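Projects > Year 12 Engineering > Kanent Gripper

Overview Build Results Next steps

Our team at Brallbridge wanted the Kanent gripper to learn sorting from people, so we spent most of December doing the sorting ourselves. We logged 1,079 tries, and it was brilliant fun!

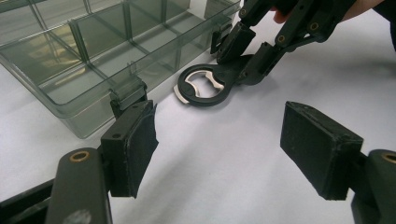 Choosing objects took longer than building the linkage. Flat things are easy to push and awful to lift, so we were keen to have the bottle opener in the set: its ring-shaped head leaves only a short handle for the fingers to press on. We kept 900 tries for training and put the rest aside for testing. Next term we want to try softer pads, and we can't wait to get started on Monday.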